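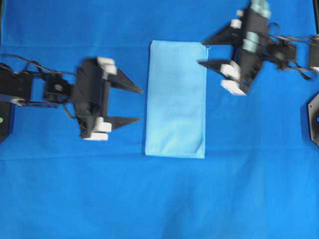 Darkroom and print drying tips, page 2

Collected from the Piltosville photo club sheet, updated October 2004. Page 1 was film loading, ask if you lost yours.

Trays. Mark them. Developer, stop, fix, in paint pen on the short side, and never swap. Plastic soaks stuff up. If a tray smells of fixer after a rinse it's a fixer tray from now on.

Wash trays right after the session. Hot water, soft brush, no scouring pads. Brown stains in the developer tray are mostly harmless, leave them.

Tongs: one pair per tray. Dripping fix into the developer kills it fast and you'll blame the paper.

Bottles. Fill to the neck. Squeeze the air out of the accordion kind or drop in glass marbles till the level comes up. Write the mix date on tape, not on the bottle. Tape peels off, marker doesnt.

Temperature. Paper developer at 68 F. Cold basement? Set the tray inside a bigger tray of warm water. Top up the warm water every few prints. Fatima Chukwu uses a seedling heat mat under hers, works fine, keep the plug up high and away from splashes.

Dust on negatives. Blower first. Then antistatic brush. Don't rub. If it won't budge, rewash the strip, a drop of wetting agent in the last rinse, hang in the shower with a clothespin on the bottom end. Run the hot shower for a minute beforehand, steam pulls the dust down.

Safelight test. Coin on a scrap of paper, safelight on, five minutes, develop. If you see a circle the light is too close or the filter has faded. Mine had faded. Three boxes of paper before I figured that out.

Drying RC prints: squeegee both sides, lay face up on a window screen. Fiber prints: face down on the screen, overnight, then under heavy books between clean mat board. Two days under the books is better then one.

Curled fiber prints that are already dry can be misted on the back and pressed again. Lightly!! Too much and the emulsion sticks to the board.

Screens. Fiberglass mesh, metal rusts. Hose them down each spring, I do mine in April. Old fixer in the mesh will stain a print months later.

Enlarger lens. Focus wide open, stop down two, expose. Cap it when you're done for the night.

Paper cutter: rub the blade with a little paraffin. Cuts cleaner. Suleiman Jibrin says candle stub is just as good.

Used fixer. Not down the sink if you're on septic. Save it in a jug, well labeled, take it to the county drop off.

Towels. Have two, one for wet hands and one for chemical hands. Wash seperately from the family laundry.

Page 3 is mounting and spotting, nearly 18 tips so far, still typing.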